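List: mirneneo-captions
Date: 26/12/2019
Subject: Re: Flidico season two, subtitle files out of sync from episode 3

On the list, a subscriber wrote:

> I have the broadcast recordings of Flidico season two and the subtitle
> files from the Mirneneo archive. Episodes 1 and 2 are fine. From episode 3
> on, the text starts in the right place and then falls behind. By the
> closing song it is several lines late. I shifted the whole file back
> and then the opening was wrong instead. Is the archive copy bad, or did
> the channel change the edit when the show was repeated in March?
>
> Also, the sung parts have no text at all in episode 5. Is that normal?

The archive copy is good. I checked it against my own recordings last night. There are two separate faults, and a plain shift will only fix one of them.

The first is frame rate. Episodes 1 and 2 were timed from the discs that Pendik sent out to reviewers, and those run at the same rate as the broadcast. Episodes 3 to 8 were timed from the streaming version, which runs slower. The gap therefore grows through the episode. If your error is near zero at the start and large at the end, this is what you have.

The second is the break bumpers. The March repeat put a bumper on each side of every ad break and trimmed the recap to make room. If your recording is from the repeat, you get a jump at each break on top of the drift. The first-run recordings do not have this.

To find out which recording you have, look at the end card. First run has the Zarei logo alone. The repeat has Zarei and then the channel's own card, with the announcer talking over the music.

What I did, in order:

1. Work on a copy. Keep the archive file as it is, including its name, so that later corrections can still be matched to it.

2. Convert the frame rate before anything else. Most subtitle editors have this under timing or synchronization. Set the source rate to the streaming rate and the target rate to that of your recording. Do not let the program guess the source rate. The file header in the season two set is wrong and says both are the same.

3. Check one line near the start and one near the end. In episode 3 I use the first line after the titles and the last spoken line before the closing song. If both are off by the same amount, the conversion worked and what is left is a fixed offset.

4. Apply the fixed offset to the whole file. Mine was 296 milliseconds early on every episode. Yours will depend on where your recorder started the file, so measure it.

5. For repeat recordings only, split the file at each break and shift the later parts one at a time. Start with the first break and move forward. Going backward means doing the sums twice.

6. Look for lines that are now on screen for too short a time. The house rule here has been a minimum of 1000 milliseconds, and the conversion pushes a few short replies under it. Episode 6 has the most, in the kitchen argument.
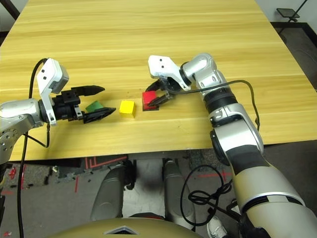
7. Save as plain text with UTF-8 encoding. Two of the guest stars have accented names in the credits and the older encoding turns these into question marks.

On the sung parts: yes, that is normal for episode 5, and it is the only episode affected. The streaming version carried the lyrics as a separate track, and whoever pulled the file took the dialogue track alone. The archive has the lyrics as a second file, but it is stored under the specials and not under season two, which explains why people miss it. Convert it the same way, apply the same offset, then merge. There are 16 lines where the song and the dialogue overlap. I moved the lyrics to the top of the screen for those and left the rest at the bottom in italics.

One thing I have not solved is the cold open of episode 7. The line at the door comes in late even after all of the above, and the next line is on time. It may be a fault in the original timing. I moved it by hand and left a note in the file. If anyone has the Pendik disc of that episode, please compare - I was only able to get the first two.

I will upload corrected files for the first-run recordings once I have watched 7 and 8 right through. I am not going to do the repeat versions. The break lengths differ between regions and one set would not serve everybody.

Please trim quotes when replying. The last thread on this topic reached 30 messages, and the digest readers were getting the full text of the first one every time.

--
mirneneo-captions mailing list
To leave the list, send a blank message with "unsubscribe" as the subject.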